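3. Collecting demonstrations by hand and by remote control

3.1 Sites and equipment

Demonstrations were recorded at two sites, the Tandholm laboratory and a furnished test apartment in Clollville. Both sites used the same arm, the same two-finger gripper and the same wrist camera, so that recordings from one site could be replayed at the other without adjustment. Household items differed between the sites. No attempt was made to match cookware, table height or wall color, as earlier work on the Somska task set had shown that policies trained in a single kitchen seldom carried over to a second one.

Each operator taught the robot in two ways. In hand guiding, the arm was placed in a weightless mode and the operator moved it by holding the last link behind the gripper. A thumb switch on the link opened and closed the fingers. In remote control, the operator sat away from the arm and moved a handheld controller, whose position was mapped to the position of the gripper at a fixed scale. The order of the two methods was switched from one operator to the next.

The wrist camera is fixed behind the gripper and looks forward past the fingers. This view was chosen over a ceiling view for the main recordings. It keeps the fingertips in sight during the final approach, and it does not change when the arm is moved to another table. Its weakness is that the body of the gripper hides whatever lies directly beneath it, and that large objects are seen only in part when the arm is close to them (Figure 3).

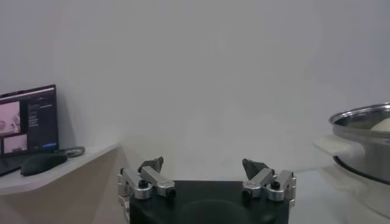

Figure 3. Wrist camera view with the gripper open. Part of a stainless steel pot is visible at right, with its white handle pointing toward the center; a laptop, mouse and coiled gray cable are on the shelf at left.

The pot tasks were the most affected. A pot wider than the open fingers cannot be grasped around its body, and the operator must bring the fingers to the handle or the rim. When the pot lies at the side of the view, the handle may be the only feature that shows clearly which way the pot is turned. In bright rooms a white handle in front of a white wall gives little contrast, and we found that the learned policy was sensitive to this. The views in Clollville and Tandholm were therefore kept at their original exposure, and no recordings were removed on the grounds of poor contrast.

3.2 Procedure

Work began on Wednesday, October 9, 2019, after a trial period in September that served only to settle the instructions. Operators first received a short briefing and were allowed to practice with each method until they could complete a simple reach-and-grasp without help. Practice runs were not recorded.

For each demonstration, the arm was returned to a common starting posture with the fingers open. The operator was told the task by name, for example "lift the pot by the handle" or "take the item out of the pot", and was free to choose the path. A demonstration ended when the operator pressed a stop button. Attempts in which the gripper touched the wall or the tabletop hard enough to trigger the force limit were marked as stopped and kept in a separate folder. They were not used for training, but they are reported below.

Hand guiding raised one difficulty that should be noted. The operator's arm and sleeve sometimes entered the camera view, and a policy trained on such images might come to depend on them. We dealt with this by replaying the recorded joint positions with the operator standing clear of the table and by recording the images again during the replay. The objects had to be put back in their starting places before each replay, and small errors in placement were unavoidable. Replays in which the fingers missed the object were discarded along with the original demonstration.

3.3 Recorded data

In total, 3,608 demonstrations were accepted from the two sites. A further 136 were stopped by the force limit, most of them under remote control and most of them during the last part of the approach. Operators who were asked about these cases reported that they could not judge depth well from the screen – the fingers seemed to be above the handle when they were already beside it. Under hand guiding, the operator could see the table directly and corrected the path before contact.

The two methods also produced different motions. Hand-guided paths were shorter and had fewer pauses, but the gripper was often tilted at the moment of grasping, as operators tended to turn the last link toward themselves. Remote paths were slower and contained many small corrections. The tilt of the gripper was steadier, and the recorded images needed no replay.

3.4 Division for training and testing

We set aside 60 demonstrations for testing before any model was trained, half from each site. The remaining recordings were grouped by teaching method, and a third group was formed by drawing evenly from both. Each group was cut to the same size so that the comparison in Section 4 would reflect the method of teaching and would not be affected by the number of recordings.

Images were reduced in size and passed to the model together with the joint positions and the opening of the fingers. Following Wei, the model was asked to predict a short run of future positions at each step – a choice that lessened the effect of pauses in the remote recordings. The first 40 time steps of every demonstration were kept even when the arm did not move, in order that the model should learn to start from rest.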